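What We Learned at the Ludberg Open House

I had promised everybody in the returns room a full report, so get yourself a coffee, because I took eleven pages of notes and I mean to use most of them. Ludmila Bednárik and I drove up to Ludberg in December to see whether a pair of small robot arms could ever earn a place in our budget. We handle a lot of cardboard, as you all know from the state of your fingernails, and opening and flattening cartons is the job I'd most like to hand off.

The open house was put on by Trultel, who help small shops plan for this kind of equipment. There were 31 of us, and we were split up after the welcome (very good poppy seed rolls, by the way) so that each group could spend real time at a table. Our guide was Radoslava Říha. She started with cartons, which suited us perfectly, and she told us to forget the arms for a minute and think about what we'd be asking them to touch. Old labels, handwriting, flaps that don't sit level with each other. Ludmila whispered that it could have been our Monday pile.

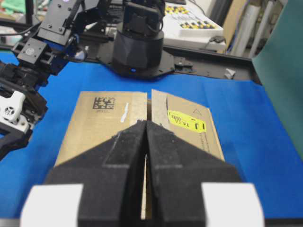 The table itself

I'd gone in thinking the arms were the purchase and everything else was loose change. Well! Radoslava had us write two columns, one for the arms and one for "the rest," and the second column kept growing all morning. Mounting plates, rails, a cloth or mat for the work surface, stands, cables, spare finger pads, somewhere to keep the boxes you practice on. She likes to see the rest worked out before anybody asks for a quote on the first column, and I think she's right, as we have nowhere to bolt anything at the moment except the old packing bench, and you all know about the packing bench.

Finger pads got a good ten minutes to themselves. They wear, they pick up lint, and they should be in the supplies budget from the very first month, the same as tape and blades are for us now. I asked what a set costs and got a sensible answer, which was that it depends on the supplier, and to get the price in writing along with the delivery time.
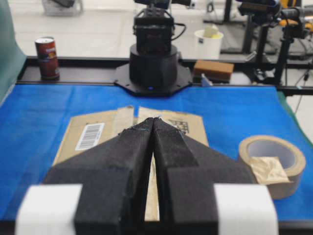
Fingertips over a flattened piece of carton, with the masking tape close by.

We took a break at 10:30, and then came the part I'd been looking forward to, the numbers. Romana Kuruc had brought a planning sheet from a shop in Modov, and she was generous enough to let us all copy it. They had logged every carton they opened by hand over one month and came to 415. Of those, 339 were ordinary enough that they'd be willing to try them on a machine, and the others were crushed, oddly shaped or so wrapped up in tape that they'd stay with a person. I loved this. It costs nothing but a clipboard, and I'd like us to start one after the holidays.

Her other piece of advice was to budget for hours. Somebody has to set the table up, reset it between tries, and learn what to do when a flap won't lift or a seam is still half held down by tape. She thought the first three months should be written off completely as far as output goes, and she had staff time on its own line so that it couldn't get swallowed up by "miscellaneous."

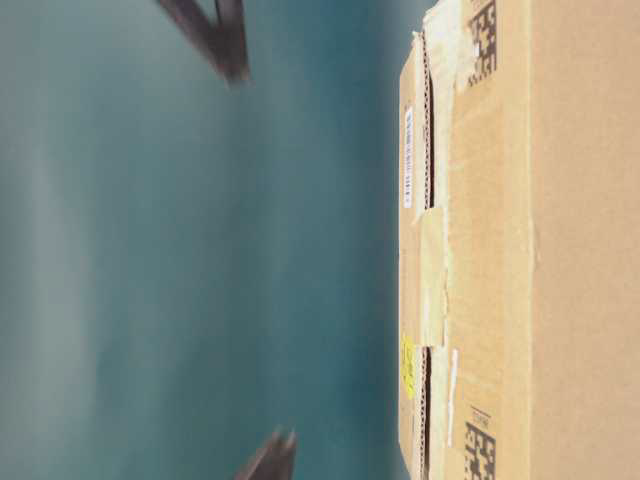
Keith Henare wasn't so sure about that, and said that if he went to his owners with three months of nothing he'd be laughed out of the room. He would sooner rent for a month, pick one size of box, and bring back a result they could look at. Romana said renting was fine with her as long as the staff hours were still on the sheet, and Keith allowed that they probably should be. It went back and forth very pleasantly until lunch, and I came away leaning toward Keith on the renting and toward Romana on everything else.

After lunch (dumplings, and plenty of them) we talked about practice material. I had assumed we'd want nice clean boxes, but Radoslava would have us save our ugly ones, with the labels still on and the top layer peeled, so that whatever we try gets tried on the cardboard we really have. We can start a stack behind the Kollár shelving right away.

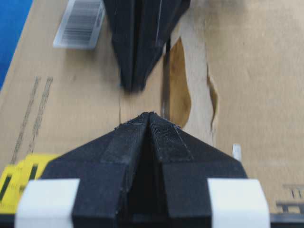
Well-used cardboard, torn surface layer and all.

For next year I'm going to ask for a small planning amount only, enough for a rental month, a decent table, and a set of spare pads. Ludmila is pricing tables now and has found one she likes at 362, before shipping, though she wants to lean on it in person first. If you'd like to see Romana's sheet, my copy is in the blue folder by the kettle. Please put it back when you're done with it!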